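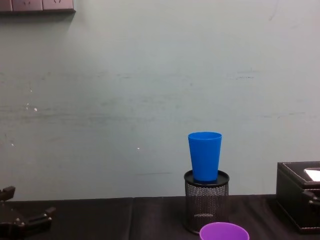

Station 2: cups, mesh holder, black cloth.

November – by the Ralleck bench desk
Home | Checklists | Chores | Archive

Chore readiness check, tidying cups

Cloth flat: OK. Old creases remain.
Arms clear of wall at rest: OK.
Stop button within reach: OK.
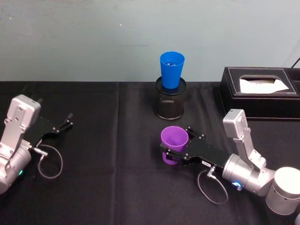
Grip on thin plastic is still the weak point for home use. A person picks up a tumbler without thinking; the arm needs a set width for each size. The purple cup is held upright just over the cloth, with the other gripper open and clear of it. Pass – recheck after the Kütt pads go on.

Cable slack at wrist: OK, keep loops short.
Placing in holder: pass with comment. Slow, and I would not
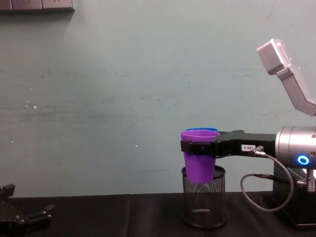 leave it alone with glassware yet. Plastic only until Monday.

Ready for a kitchen: no.

Contact: Ralleck, room 163 | © Ralleck | Back to top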